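Zunura Kennel Club Opens Entries for Spitz Specialty Show

27 August 2020 - The Zunura Kennel Club will hold its next spitz breed specialty in March at the Jitaru showground. Entries are open now and close when 400 dogs have been accepted. 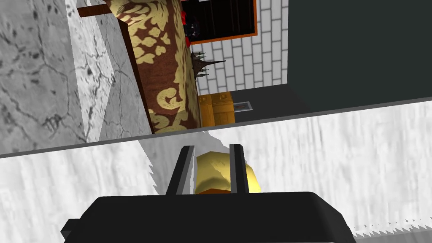 Classes run from puppy through veteran, with 20 breeds eligible. Judge Oľga Kuruc will take the puppy and junior classes, and Čestmír Ševčík will judge open, veteran and Best in Show. The club has set aside $3075 for prizes - almost all of it raised at last season's matches.

Dogs must be registered and current on shots. Grooming space is first come, first served. Entry forms are available from the show office in Iltora.
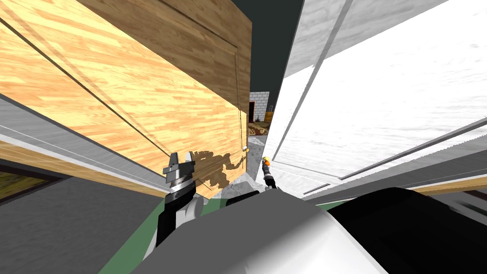
Can a dog be entered in more than one class?
Each dog may be entered in 2 classes at most, and the second must be brace or junior handling. Both go on the same form.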